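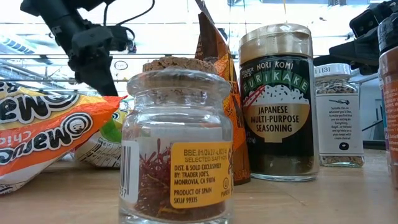
Jun 27, 2021

What a day! The right arm froze with its jaws shut, and I finally got to chase a real fault instead of tidying config files. Dede Essien hit the stop button, Jianhua Yu pulled the log, and there it was — 47 dropped messages from the wrist servo, then silence. 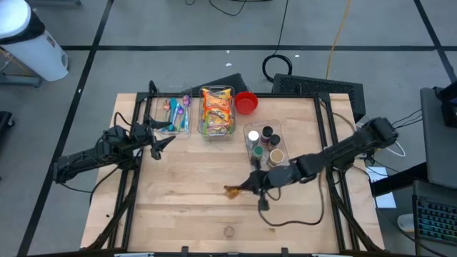

My money is on the cable. Ama thinks it's the servo driver, and she may be right, but I've been grumbling about slack since January. The right arm's cable hangs in a loose loop over the table, right under the forearm, so any low reach could snag it. I want it clipped up tomorrow before we power anything. I love this kind of puzzle! 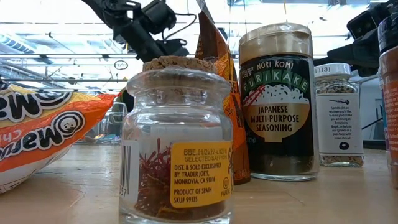 Ama wants the driver swapped too, and we have 2 spares from Clarkeo, so why not do both? Then a slow run, low torque, one hand on the stop. The glass jars worry me more than the arm does. Must ask Ewurabena about plastic ones. Too wound up to sleep, so I'm rereading the log with tea.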